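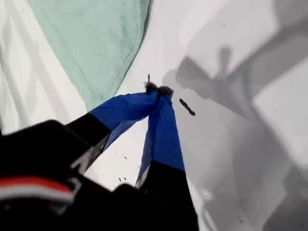
Dark lint bits on light fabric after a wash, source unknown
I wash mint-green cotton cloths with a white sheet, 390 g of Cotora powder, cold cycle. For the last 3 loads I have been finding dark gray to black bits on them. One type is a fuzzy tuft, roughly round. The other is narrow and lumpy, like a short twig, and lies loose on the white surface near the hem of the green cloth. Neither smears when pressed. The washer is a Narnach 3626, front loading. Is this lint, or is the door seal breaking down?
Sânziana Mocanu
Posted 12/02/2025

Gheorghița Surdu
Door seal rubber doesn't come off as fuzz. Pull one tuft apart with tweezers. If it separates into fibers, it is textile, usually from a dark sock or fleece in an earlier load. Check the drain pump filter and the fold of the gasket. The lumpy pieces could be rolled lint or plant matter, so put one in water for 14 minutes. Rolled lint loosens. A twig stays as it is. Also, 390 g is far too much powder for one load. Measure by the chart on the box.

Watkins
had the same, cleaned the filter and it stopped. try an empty hot cycle too

clostura_b
Shake everything outside before loading. Mine came from a dryer, not the washer. Do you use one?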